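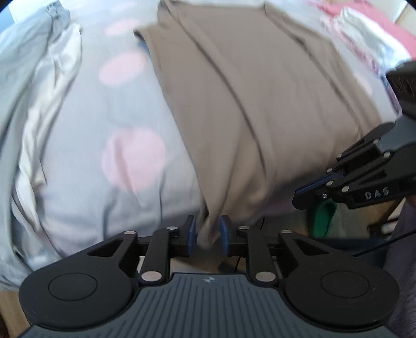
Getting Creases Out of Table Linens (and Keeping Them Out)

Home & Hand > Laundry Room > Ironing and Pressing

Search tips and how-tos Go

6 minute read

I own far too many tablecloths. Some came from my grandmother, some from estate sales, and a few I bought new in a weak moment, and every one of them lives folded up in a cupboard for most of the year. Then company is coming, I shake one out, and it looks like a road map. So over the years I've gotten pretty good at dealing with creases, mostly by doing it wrong first! These are the things I do now.

Start with the tag, if there still is one

Cotton and linen can take a hot iron. Polyester can't, and a blend should be treated like whichever fiber in it is the fussiest. If the tag is long gone, I start on the lowest setting and try a corner that will hang down at the back. If the iron drags or the cloth starts to look shiny, stop right there and turn it down. Shine on polyester is usually there for good (I have a lovely gray runner that will tell you all about it).

Damp beats hot

This was the big one for me. For years I'd crank the iron all the way up and lean on it, and I'd still have a ghost of the fold down the middle. What works on linen is getting the cloth evenly damp before the iron goes anywhere near it. I spray it all over with plain water, roll it up like a jelly roll, put it in a plastic bag and leave it for an hour or so while I do something else. When you unroll it the moisture has spread out and you don't get those wet spots next to bone-dry ones.

Don't leave it in the bag overnight in summer. Mildew. If you get interrupted, stick the whole bag in the fridge and it'll be fine until morning.

The dryer trick, for cloths that aren't too bad

If it's only been folded for a month or so, toss it in the dryer with a damp washcloth on medium for 20 minutes and take it out the second it stops. I mean the second! A warm tablecloth sitting in a heap will give you brand new wrinkles, and they'll be worse than the ones you had. This works very well on cotton and blends, and so-so on heavy linen. I wouldn't do it with anything old, or anything with hand embroidery.

Use the bed

My ironing board is narrow, and a big cloth slides off one side while I'm working on the other, so half of what I've just pressed ends up in a puddle on the floor. These days I do my smoothing on the bed. Spread the cloth out flat, take hold of the hem, give it a gentle tug to straighten the grain, and then sweep your palms from the middle out to the edges. If it's damp, put a dry towel down first so your bedding doesn't soak it up. Light creases often go away with just this and an afternoon of being left alone.

Please don't iron right on the mattress, though. It's soft, it holds heat, and foam and hot irons are a bad mix. If you want a big ironing surface, use a sturdy table with a folded cotton blanket on it and an old cotton sheet over that. Test it first if the table has a nice finish, as steam can leave a white bloom on the wood.

Pulling crooked hems straight

Sometimes a cloth comes out of the wash looking skewed, with one corner hanging lower than the others and the wrinkles all running on a slant. That's the weave gone out of square. While it's still damp, hold the two corners that look too short, the ones diagonally across from each other, and pull. Gently, then a little more. Work your way along the edges the same way. It helps to have a second person for this, but you can shut one corner in a clean drawer if you're on your own.

Iron from the wrong side

Dark cloths especially. Do the hems first, then the middle, and move the iron in the direction of the threads. Lift it and set it down around embroidery, and put a fluffy towel underneath so the stitches sink in instead of getting squashed flat.

The vinegar spray

For an old fold line that just won't budge, I mix one part white vinegar with three parts water, mist the line, lay a thin cotton cloth over it and press. It does smell like a pickle jar for a bit. Try it on a hidden spot first on anything colored, and skip it on silk.

What I'd spend money on, and what I wouldn't

I have a little handheld steamer from Satico and I like it fine for the part that hangs over the table edge. It won't flatten a hard fold in the middle, and I don't think any handheld one would. A good spray bottle with a fine mist is worth more to me than the steamer was. Starch is up to you. I use a light spray on napkins and none at all on cloths going back into storage, as starched folds can crack over time and silverfish love the stuff.

Storing them so you don't have to do this again

Rolling is best by far. I use long cardboard tubes from the fabric store (they'll often give them away if you ask nicely), covered with a layer of acid-free tissue, and roll the cloth around them with the right side facing out. The tubes stand up in the back of my linen closet, each with a scrap of paper pinned on giving the size, so I'm not unrolling three of them to find the one for the long table.

If you don't have room for tubes, hang them. Fold the cloth once or twice lengthwise and drape it over a fat padded hanger. A thin wire one will leave a line right across the center, which is exactly where the flowers won't cover it.

And if you really must fold, fold in thirds one time and in half the next, so the same threads don't get bent every time. Tuck some tissue in the folds. Keep the heavy ones on the bottom of the stack.

One more thing, put them away completely dry. I leave mine over the back of the couch until the next day before they get rolled up, even when they feel dry to the touch.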